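Skelldale Playhouse
Pre-show inspection: illusion props and stage
Production: The Esemitz Cabinet (touring)
Completed after the get-in, before the first rehearsal on stage. Keep with the show file.

Mark each item OK, ACTION or N/A. Anything marked ACTION must be cleared before a performer goes inside, under or on top of the prop.

1. House and stage

1.1 Capacity 223, no extra chairs in aisles – OK
1.2 Fire exits clear and signs lit – OK
1.3 Stage floor level and free of old screws – ACTION
Two screw heads standing proud upstage left, left over from the panto set. Taken out. Floor swept again afterwards.
1.4 Trap cover locked when not in use – OK
The trap is used once, in the second half. Key stays with stage management between cues.
1.5 Glow tape on all treads and the trap edge – ACTION
Worn away on the bottom two treads stage right. Replaced.
1.6 Masking flats braced and weighted – OK

2. Esemitz Cabinet

2.1 Frame and joints – OK
Built in 1994 and repaired several times. The old repair to the rear left post is sound, with no movement when pushed from the side.
2.2 Castors and brakes – ACTION
Front right brake slips on the rake. Show to use a wedge on that side until a new castor is fitted. Wedge to be painted black and added to the props list.
2.3 Inner release opens from inside with one hand – OK
Tried 8 times, four in the light and four in the dark.
2.4 Outer release opens from the back without a tool – OK
2.5 Air gap at top and base not blocked by drapes – OK
The new velvet hangs lower than the old one. It clears the gap, but only just. Check again if it drops.
2.6 Mirror edges taped, no chips – OK
2.7 Longest time a performer is shut inside – OK
Just under two minutes in the running order. If the scene overruns, the assistant knocks twice and the stage manager calls a stop if there is no knock back.

3. Histia levitation

3.1 Lifting gear certificate seen and in date – OK
3.2 Harness stitching and buckles – OK
3.3 Platform rated for the performer in full costume – OK
Weighed with the long coat on. The coat is heavier than the one named in the paperwork, so the sheet has been corrected.
3.4 Emergency lowering by hand – ACTION
Handle was in the flight case. It must hang on its hook beside the winch at every show. Moved, and hook labelled.
3.5 Nobody walks under the platform while it is up – OK
Hoop pass is done from the sides only.

4. Dressing rooms and wings

4.1 Cables taped or ramped – OK
4.2 Costume rail clear of the heater – OK
4.3 Drinks in capped bottles only, none on the prop tables – OK 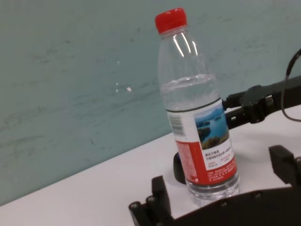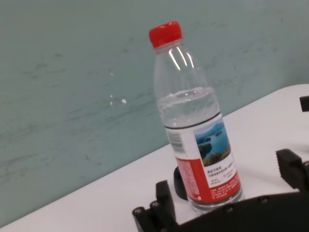 Bottled water with red screw cap (both pictures).

4.4 First aid box full, eyewash in date – ACTION
Small plasters nearly gone. Ordered.

5. Flame, flash and smoke

5.1 Flash paper kept in closed tin, one show's worth only – OK
5.2 Extinguishers in both wings, pins in – OK
5.3 Balaskas smoke unit placed away from the drapes – OK
Warm-up takes around 30 minutes, so it goes on before the half. Vent the stage before the trap cue, as the performer needs to see the edge.
5.4 Smoke detectors over the stage isolated by the duty manager and put back after the show – OK
Entry to be made in the house log both times.

6. Audience on stage

6.1 Handrail on the access steps – OK
6.2 Guests are asked about pacemakers and loose scarves before they come up – OK
6.3 No guest goes inside the cabinet – OK
The older script has a guest step in. That page has been taken out of the prompt book.

Outstanding at sign-off: item 2.2 (new castor), item 4.4 (plasters).
Next full inspection: February, or sooner if the cabinet is dropped, repaired or altered.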